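House rules for hand-held gripper sessions, version whatever

Been meaning to write these up since April. We have a list at Brukarari, it lives in a shared doc, it has 4 different people's edits in it and two of them contradict each other. So I rewrote it on my own time and I'm putting it here, partly so I can find it again, partly so people stop emailing me for it. Updated 8th October. Not official. The official one is longer and has a logo.

Background, quick. We do home chores with hand-held grippers, two per person, and the episodes go to Sadon for training. My part is reading them before they go over. Last batch I read was 513 episodes and I threw back way more than I wanted to. Hardly any of it was bad folding. It was bad habits. Hence rules.

Before you start

Wipe the lenses. Both of them, both tools. Use the cloth, your shirt has lint and sunscreen on it.

Check the label number against the session sheet. Read it off the tool, don't go from memory and don't go from which hook it was hanging on. Labels get read upside down all the time when the tool's in your hand, so turn it around and look properly. Write all the digits, leading zero too. I have had "145" and "0145" in the same sheet and the script treats those as two different tools, and then I get to spend an evening on it.

Open and close the fingers a few times. If one sticks or comes back slow, swap the tool. Don't "work it loose." Tag it and put it in the box.

Battery, storage, clock. Clock is the one everybody skips. If the left and right tools disagree on the time the whole episode is trash, doesn't matter how pretty it is.

Asking permission

This is someone's house. The form covers rooms, not drawers. If the resident signed for the bedroom and the kitchen then you do the bedroom and the kitchen, you don't wander down the hall to see if the bathroom has better towels.

Ask about mirrors and windows out loud, even though it's on the form. People forget they're in reflections. So do you.

Faces: we blur, but keep them out in the first place if you can. Papers, mail, pill bottles, kid's school stuff — move it or ask the resident to move it. Before recording. Not during.

And if they change their mind halfway, stop. Say thanks, pack up. No talking them into one more.

Leave the room like it is

This is where I disagree with the Son guide, which wants a cleared surface and one item on it. Fine for a bench. For a home it gives you a thousand identical beige tables and a robot that panics at a pillow. Leave the pile on the bed. Leave the blanket how they left it. Patterned sheets, bumpy mats, carved headboard, all good, please don't "neaten" anything.

The only things you move are private things (see above), breakable things, and stuff you could trip on.

During the episode

One task per episode. Fold is a task. Fold and then put away is two.

Slow down. Slower than that. People speed up once they get comfortable and by episode twenty they're whipping a t-shirt around like a pizza. Smooth approach, close, lift, pause, move.

Use the fingers, only the fingers. No pinning the cloth with your wrist, no helping with a knee, no thumb sneaking round the side. If you can't do it with the fingers then that's a failed episode and you mark it failed. We keep failed ones! They're useful. Faked ones are poison.

Keep the thing you're working on in view of the lenses. Seems obvious. I sent back 3 in a row last month that were just ceiling.

Big soft stuff

Blankets get their own section, they cause most of the arguments. Anything larger than a bath towel is two hands or two people. If it's two people agree who leads before you hit record, and the other one holds still with their tool up and clear until it's their turn. No reaching across. Grab a corner or an edge, not the middle of a bunch. Ribbed knits are the worst for this, you pinch one fold and get four. Let go and try again, thats allowed, leave it in.

Woven mats under the blanket: come in flat and shallow. Those little tiles catch a fingertip and then you're yanking somebody's mat off their bed.

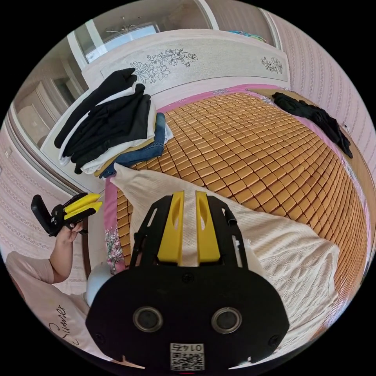 When to stop

Stop if anybody gets hurt, even a pinch. Stop if a pet or a kid comes in. Stop if your hand is tired, grip tired shows up in the data as a wobble and I can see it from here.

Ten minutes off every hour. Brurner lets people run straight through and I've seen what the last hour looks like.

After

Put back what you moved. Check the sheet against the labels again. Upload the same day, and don't delete off the tool until you get the confirmation, I don't care how full it is. We're aiming for 1,000 clean episodes in the next batch and I'd rather be late with it than pad it.

Still to write: kitchens, anything wet, what to do about static. Stairs maybe. If you have a rule I missed leave it in the comments, I do read them, just slowly.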